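11/20/24

Cable day!! I finally dumped out the big drawer, the one that stopped closing back in February, and I had the best time doing it. Put on a record, made a pot of coffee and went at it for 90 minutes without sitting down once (my knees know all about it now).

There was a charger in there for a phone I gave up years ago, and the Camport adapter I was so sure I'd left in a hotel that I bought another one. Also the receipt for it, 71 dollars, ouch. The Vidik remote turned up too, with the batteries still in! I wiped everything with a damp cloth and sorted by length, then changed my mind and sorted by color, and I like that so much better.

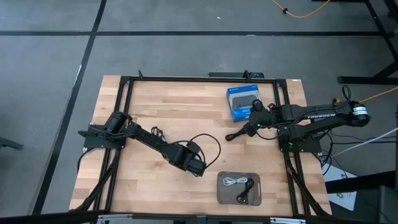
Coiling is my favorite part, and I've gotten good at it. Over, under, over, under, and the cord just wants to lie flat. The white one and the black one share the gray see-through tray, and I love being able to spot them through the side. The game controller box is still lying flat on the wood up near the far edge, all blue and white, and I have to decide where it lives. Top shelf of the Nivstead cabinet, maybe, if the board games can scoot over. Tomorrow I want to do the battery tin, and I need to pick up 3 more trays like this one before the store runs out.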